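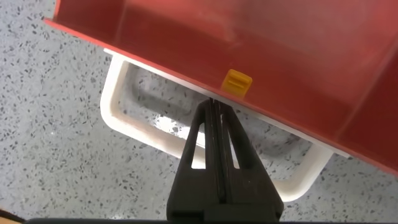

Gripper at the yellow tab on the red container, wrist camera view.

Minutes of the open day review meeting, March

Chair: Leobardo Ocampo
Meeting opened 4 pm. Minutes of the previous meeting were accepted without changes.

1. Demonstration
Leobardo reported on the demonstration by Brurnix in the Trolard hall. The arm worked on a red plastic container with a white handle, set up over the speckled floor near the side doors. Visitors could follow the wrist camera on the large screen. Several people asked why the fingers have openings in them. The Brurnix staff answered this well, but the microphone was not on, so people at the back missed it.
Action: Leobardo to ask Brurnix for a written answer for the web page.

2. Attendance
The door count was 849, against 900 programs printed. The school groups arrived together and the line at the demonstration went past the coffee stand. It was agreed to give schools separate times next year.

3. Floor space
The Shaikh display was too close to the barrier. Members were split on whether to move the display or the robot. Left for the next meeting, when the hall plan will be available.

4. Safety
No incidents reported. The barrier was moved once by visitors and put back by Brurnix staff. Colour tape on the floor was suggested as well as the barrier. Agreed.

5. Costs
The invoice from Husell for the screen and cabling has not arrived. Hire was for 16 hours including set-up.
Action: office to follow up with Husell.

6. Other business
A request was received from the library to hold a smaller demonstration at the community centre. Members were in favour if Brurnix can bring the same arm. No date set.

Meeting closed 5:10 pm.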